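Mending nights, and why Flerthorpe keeps turning up

Natalina Marino is late, and so am I, so we do most of this standing up. She has the kettle on and a jumper over one arm. Two elbows gone. "Not mine," she says. "They're never mine."

She started the mending nights at Flerthorpe hall in January. First one, 9 people. Now there's a waiting list for chairs. You bring something with a hole in it, you sit down, someone shows you. Gold coin if you've got one.

"People apologise when they open the bag," she says. "They say sorry, it's only a cheap one. I don't care what it cost. You wore it till it went, so you must of liked it." 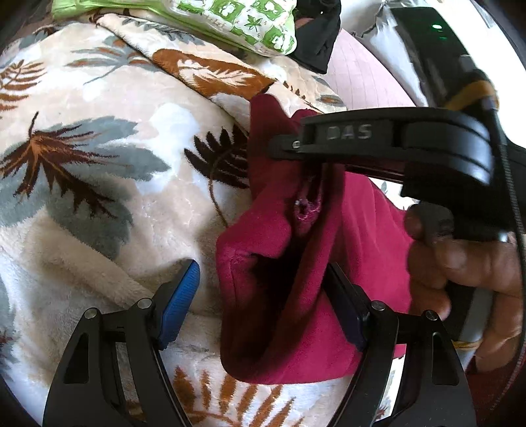
Fleece is the one she gets asked about most. Doesn't fray like a woven, which makes people brave, then they pull the thread too hard and it puckers. Her advice is a ballpoint needle, a longish stitch, and stop before you think you should. "And don't iron it. Please. Every winter somebody irons it."

She learned from an aunt, then unlearned half of it working alterations in town. Eight years of trouser hems. Good money in formal season, dead by August. She doesn't miss the pins on the floor.

I ask about visible mending, the bright patches and so on. Bit of a pause. "Love it on a kid's knee. On a work shirt, depends on the work." Mounir Benmoussa, threading a machine behind her, laughs at this. He came along with one coat and now runs the zip table. "Zips are 2 problems," he says. "The slider or the teeth. Mostly the slider. You can squeeze it with pliers and get another year."
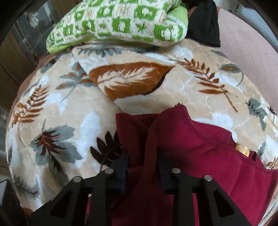

Dark red garment on a leaf-print blanket.

Money comes up, it always does. The group got a grant of $2,000 and most went on lamps. Natalina wanted better lamps before a better machine, and there was a bit of an argument over it, which she won. "You can't darn what you can't see. My eyes are fifty-six, the bulbs were older."

What about people who just want it done for them? She shakes her head -- not unkindly. There's a list of paid menders by the door and she hands it over. The nights are for learning.

She is hoping for a second evening by spring, if the hall will have them, and somebody who can teach darning left-handed. Any takers, doors open at 7 pm. Bring your own scissors, the good ones keep wandering off.

The jumper, by the way, got both elbows done while we were talkign. Grey wool on grey. I couldn't find the join.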